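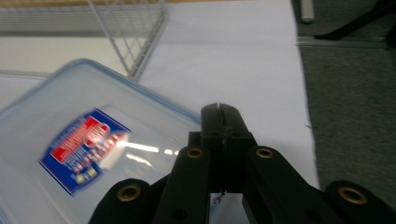

Hand-held gripper with jaws closed. A dark thread is visible under the jaw tips.

Thread caught under the jaws of a hand-held gripper
Posted by Plondport Lab Desk, March 2025

Our group uses a hand-held parallel gripper for tabletop work with household containers. A small dark thread, or possibly a bit of debris, is hanging from the underside of the mechanism, in the gap between the two finger arms. The jaws still close fully. We would like to know whether the linkage must be taken apart to remove it, and how often the brass grommets at the pivots should be inspected. The unit has been in service since July and has not been opened.

Isance
Disassembly should not be the first step. Open the jaws fully, hold the gripper upside down under a good light, and draw the thread out with blunt tweezers in the direction in which it hangs. Do not pull sideways. If it resists, stop, and move the jaws through their travel by hand until it comes free. Afterward, open and close the jaws 100 times and look again at all 4 grommets. Fiber wound around a pivot usually shows itself as stiffness on one side. Our shop inspects the pivots after every 60 hours of use and keeps a written record.

Skemo
Compressed air is sufficient in most cases.

Rafferty
Compressed air is not advised near the pivots, as it may drive lint further in. The procedure given by Isance is sound. Users should also confirm that the 2 jaw tips meet evenly along their full height once the work is complete. No oil should be applied to plastic linkages unless the supplier of the parts has approved it in writing.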